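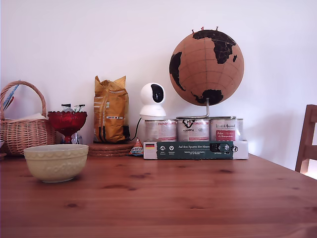
Clutter is a specification

Provico held its open day in February, in the assembly hall behind its main office, and used it to show the current state of Plallumus, its software for handling objects in the home. I attended as a former test engineer with no stake in the company. My opinion is that the demonstration was competent, that the table was the best thing in it, and that the figures printed on the handout were the weakest. I would like more companies to copy the table and fewer to copy the handout.

The task can be stated briefly. An operator names an object. The arm has to take it from the table, hold it for a moment, and put it back where it was, with everything else left standing. There is no conveyor and no bin. The objects are of the kind that collects along the wall in a house, and they were set up that way, including on top of each other.

The stacking deserves attention. The cork globe stands on a cardboard tray of pet food cans. The security camera also rests on a can, and its black cable runs down behind it toward the table. The golden-yellow foil bag stands on a low pile of round coasters. A person setting up a robot test out of habit would place each of these flat on the wood with a hand's width between them, and would then be testing a different and much easier problem. Once one object supports another, the order of work matters, and so does the question of what "put it back" means when the support has moved by the thickness of a coaster.

The clear glass object behind the red footed bowl is a second good choice. Depth sensors do poorly on clear glass, and partly hidden clear glass is worse. The bowl in front of it is glass as well, red and faceted, with wrapped items sticking up out of it. Most published sets of test objects contain a mug, a box and a piece of plastic fruit. I have used such sets, and they are useful for comparing one gripper to another on a bench. They say little about a house.

What the operator asked for

Cor Verschueren ran the session from a laptop and took requests from visitors, which I count in Provico's favor. Many open days run a fixed program. The first request was the small pyramid-shaped package at the front. The arm took it on the first attempt and returned it turned by perhaps a third of a revolution. Verschueren scored this as a success. Under the written rules it is one, as orientation counts only for objects with a defined front. I think a printed package has a front, and I said so. He wrote it down.

The second request was the cream-yellow mixing bowl. The arm gripped the rim, lifted slowly, and set the bowl down without contact with anything else. The relief band around the upper half caused no trouble, although it might have with a side grasp. I would have liked to see one.

The third request was the globe. The system declined it. The status line read "support uncertain," and the arm stayed in its rest position. Several visitors took this as a failure and one of them laughed. I took it as the most informative result of the afternoon. A globe on a thin rod, with a flat base standing on a tray of cans, with three push pins in the top of the sphere where an overhead grasp would close, is an object that a cautious system should decline until it has a better plan. The sphere offers plenty of surface and almost no good place to hold it.

The fourth was the foil bag. The arm took it by the folded top, lifted it clear, and put it back on the coasters somewhat off center. It stood. Verschueren scored that as a success too, and I agreed with him.

The handout

The handout gave two numbers in large type. Plallumus had completed 3,349 trials on household tables, with a success rate of 98 percent. I asked how declined requests were counted. They were not counted at all. A trial begins, by definition, when the gripper leaves its rest position. A separate log held the declined requests, and Verschueren looked it up when asked and read out the total, which was 1,009.

I see no dishonesty in this. The definition was on the back of the page in readable type, and the answer came without delay. But a reader who sees 98 percent will assume that an owner who asks for 100 things receives 98 of them. With the declined requests included, the rate falls to a little over three in four. The second number is the one a household would experience, and the one I would print.

There is also a technical reason to print it. A team that reports only attempted trials has an incentive to decline more. The refusal threshold becomes a dial for the success rate, and it will be turned, usually by someone who believes they are improving safety. Reporting both numbers side by side removes the incentive at no cost. Dadilia, whose kitchen system I saw in an earlier visit, has the opposite problem: its system never declines, and its handout says so with some pride. I watched it push a stack of saucers off a counter. Between the two I would take Provico's arm and Dadilia's column headings, where every request occupies a row.

What should be standard

The usual objection to tables like this one is that they cannot be reproduced. Another laboratory cannot buy the same wicker basket with the same sheet of paper lying across it and the same pen or marker leaning out. Nwankwo's benchmark, which much of the field now cites, was designed around this objection. Its objects are ordered from a parts list and placed on a printed mat. I understand the appeal and I have signed off on tests built that way.

The objection confuses the objects with the conditions. What needs to be reproduced is the set of difficulties, and those can be written down. One object supported by an unstable stack. One transparent object partly hidden by another. One object with a trailing cable. One container with a loose item leaning out of it. One soft package that changes shape when gripped. A laboratory could fill that list from its own cupboards in ten minutes, and the results would be comparable in the sense that matters to a buyer. The cans could carry any label. The tray under the globe has a green band reading "Auf den Spuren der Ahnen," and no part of the result depends on it.

I would add two rules. The table should be set by a person who does not work on the software, and it should be reset between visitors by that same person. At Provico the engineers did both. I saw no sign that they favored the arm, and the stacked globe suggests otherwise, but the rule is cheap and it ends the discussion.

Verschueren told me the next release will try to hold a support with one arm while the other lifts. That requires a second arm, which was standing in the hall without power. I have asked to come back when it runs, and to have the globe requested first.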